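Hladun Lost Property Scheme: progress report to the Gastia Fund
Mon 15 May

The scheme now holds 1,403 items left behind on the buses between Hladun and Plorkent, which is more than we promised you and a good deal more than the shelving was promised. Umbrellas still lead. Gloves come second, nearly always as singles — we have stopped hoping for reunions there.

Your grant paid for the new register and for two part-time clerks, both in post and both still speaking to us. The register lets people search by route and date. It also lets them describe what they lost in their own words, and we have learnt that "black bag, medium" is the most common possession in the district. 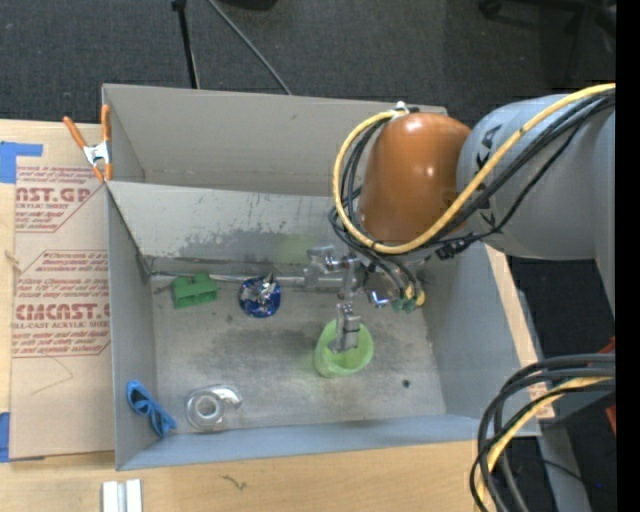
Returns are slower than we would like. By the end of last month 300 items had gone home, against a target we set in a more cheerful mood. The Flisis depot joined late and sent everything at once, unlabelled, in bread crates. Sorting that lot took up 15 working days we had set aside for posters.

The posters are now printed and should be on every bus before the summer timetable starts in July. We are within budget, apart from a small overspend on string. Unclaimed coats will go to the Plorkent charity shop as agreed. The shop has asked us, politely, to keep the umbrellas.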